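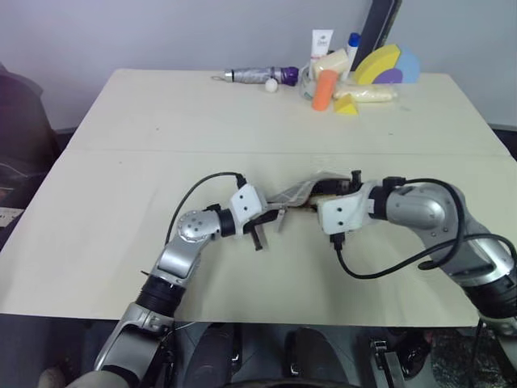
Grerarham to trial shared heat network for older terraces

Work on a small shared heat network in the Skarnitz quarter of Grerarham will begin in May, after the district council approved the final route for the pipes. The scheme will supply heating and hot water to a block of older terraced houses which at present rely on individual gas boilers, most of them near the end of their working life.

Heat will be drawn from the ground through a group of six boreholes beneath the former coal yard on the north side of the quarter. A mixture of water and antifreeze will circulate through closed loops in the boreholes and feed a central heat pump in a brick plant room on the same site. From there, insulated pipes will run beneath the rear lanes to the houses, with a branch into each back yard.

The contractor, Trerkora, will dig the lanes in short lengths. Each length is to be opened, piped, tested and closed before the next is started, so that residents keep access to their yards for most of the work. Bins will be collected from the front of the houses while a lane is shut. Excavation is limited to the hours between eight in the morning and five in the afternoon, and no drilling will take place at weekends.

Edeltraud Pfeiffer, the engineer responsible for the design, told a public meeting that the main technical question had been the temperature at which the network should run. Many of the houses have small radiators that were sized for water from a gas boiler. A heat pump works more efficiently when it supplies cooler water, but cooler water gives out less heat through the same radiator.

"We surveyed every house whose owner agreed to it," she said. "In the majority, one or two radiators are too small and the rest are adequate. It is cheaper to change those radiators than to run the whole system hotter for the next 20 years."

Replacement radiators will be fitted as part of the connection work and are included in the connection charge. Householders who prefer to keep existing cast iron radiators may do so, although they will be asked to sign a note accepting that the room may warm more slowly in very cold weather. Loft insulation must be brought up to the current standard before a house is connected. Wall insulation is recommended but is not a condition.

Each house will have a heat interface unit, a wall-mounted cabinet containing a heat exchanger, a control valve and a meter. The units, supplied by Tsuji, take up a space similar to that of a wall-hung boiler and need an electrical supply for the controls. The meter is read remotely. Bills will consist of a standing charge and a charge for each unit of heat used, and the rate per unit will be fixed for the first two heating seasons.

Riku Amano, who will manage the network once it is running, said the plant room would hold a thermal store with a capacity sufficient to cover the morning peak. The heat pump can then run at a steady rate overnight, when electricity costs less, and the store is drawn down between six and nine in the morning. An electric boiler will be installed as a standby, to be used during maintenance or in the event of a fault.

Noise was raised by several residents of the lane nearest the yard. The heat pump has no outdoor fan, as it takes its heat from the ground, and the circulation pumps will be mounted on rubber bearers inside the building. The planning consent sets a night-time limit at the nearest bedroom window, and measurements must be submitted to the council before the plant enters regular service.

A second concern was the condition of the lanes after the work. Part of the surface consists of stone setts laid more than a century ago. These will be lifted by hand, stacked on pallets at the yard and relaid on a new bed of sand and gravel. Where setts are already missing or broken, the contractor will use matching stone from the council's depot. The drains in the lanes will be inspected by camera before and after digging, and any damage caused by the work will be made good at the contractor's expense.

The trench for the main pipes will be around 400 metres long in total. The pipes are supplied in pre-insulated lengths with a leak detection wire set into the foam. If moisture reaches the insulation, the electrical resistance of the wire changes and the position of the fault can be estimated from the plant room, which reduces the amount of ground that has to be opened for a repair.

Connection is voluntary. Owners who do not wish to join may have a capped branch left at the yard wall without charge, which would allow a later connection without reopening the lane. Tenants should speak to their landlord, as the agreement has to be signed by the owner of the building. Existing boilers will be removed on the day of changeover unless the owner asks to keep them, and the gas supply for cooking is not affected.

The first houses are expected to be connected before the start of the heating season. Plans of the route, the draft supply agreement and the radiator survey guidance can be inspected at the council's planning counter during normal opening hours. Comments on the draft agreement should be made in writing and must give the address of the property concerned.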